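August 16, 2026 – workshop notes, Skondent car

Back from the Doneck round late last night, so I'm getting this down while I can still remember which set of tires did what. Guangming Tang has the timing sheets and I'll copy the sector times in when he's done with them.

Short version: we had a dry car on a wet track and then, for the last third of the race, a wet car on a dry track. Started on full wets, rear bar disconnected, ride height up one turn all around. Car was lovely for nine laps! Turned in, put the power down, and I could lean on it through the downhill left where everybody else was tiptoeing. Then the line started to dry and the rears went off in a hurry. I was chasing wet patches down the straight and still lost two places.

Should have come in on lap 12. Guangming called it and I stayed out (my fault, writing it down so I can't argue later). By the time I did stop, the Kerkel car was already up to speed on slicks and long gone. Finished seventh. Ran number 66 as usual, and the left side sticker is peeling again.
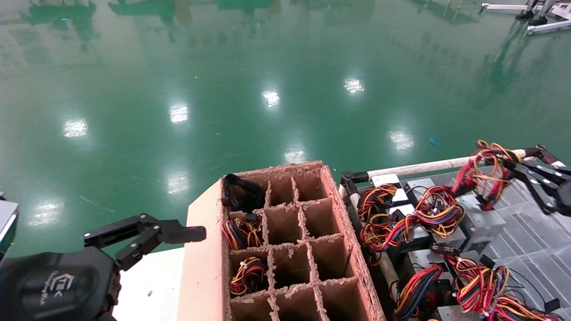 Green floor, ceiling lights on full.

Tire pressures. We went out at our normal wet numbers and I think that was too low for how fast the rain stopped. Next time I want to try the front pair a little higher and leave the rears alone, then swap and do it the other way. Only one change per run, please, we always say this and then change three things because it's raining and we panic.

Brakes were fine. Water got to 70 degrees on the formation lap with the tape on and never went silly even after it dried, so the tape can stay for cold rounds. Gearbox is getting notchy going down into second. It was doing it in May as well, just less. I'd like the oil out and a look at the drain plug before we decide anything expensive. 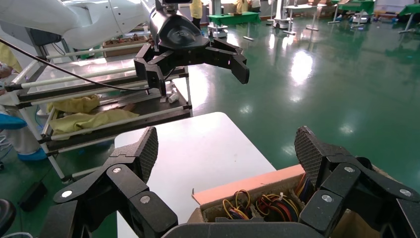
The other thing is the misfire. It only came in with standing water and only on the straight, a little stumble and then clean again. My money is on the coil connector. Guangming thinks crank sensor and says the log backs him up, there's a dropout at lap 6 that lines up with the puddle before the bridge. He may well be right. We'll put a new seal on the connector first anyway, it's a ten-minute job, and then go after the sensor if it comes back.

Engine has 61 hours on it now. Obeidat will take it for a refresh but they want it before the test, and I'd much rather test with the engine we're going to race. Need to call them and see if there's any give in the dates.

To do:
Gearbox oil and drain plug
Seal on coil connector
Rear bar links back on, check for play
Flat patch the floor where I hit the curb on the last lap
New wiper (this one smears)
Sector times from Guangming

Also, we're down to one usable set of wets. The set from the race has a bit of tread left but the shoulders are feathered, so keep those for practice only and chalk the sidewalls.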